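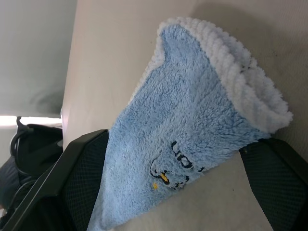
## Session 2: Who paid for the backs?

Last week we got rather carried away with court cards (my fault, I do love a badly drawn jack), so we'll begin this Friday with the other side of the pack. Bring your notes on stencil colouring if you have them, as we shall need them near the end.

Before printed advertising, most plain backs were left white, and a white back shows every thumbprint. A player with sharp eyes could learn a pack in an evening! Makers tried dots, stars and little wavy lines to hide the marks, and once a back carried a pattern it was a short step to selling the space.

Our main case is the Lakden works, which printed packs for Busska, a tea merchant. The order book has an entry for 900 packs, delivered in May, with the back in two colours and a special ace of spades. Entry 3191 is the one to read closely - it shows the merchant asking for thinner board, and the foreman's rather cross reply in the margin.

Things to look for when you handle the packs:

- whether the back reads the same both ways up
- square or rounded corners
- any maker's name on the ace, and how it is spelt
- wear along the short edges

Some 18 Rashti packs are in the blue box, and please keep each one with its wrapper.

**Reading:** Houshang Sadeghi's chapter on the Nondano printers, at least as far as the section on varnish.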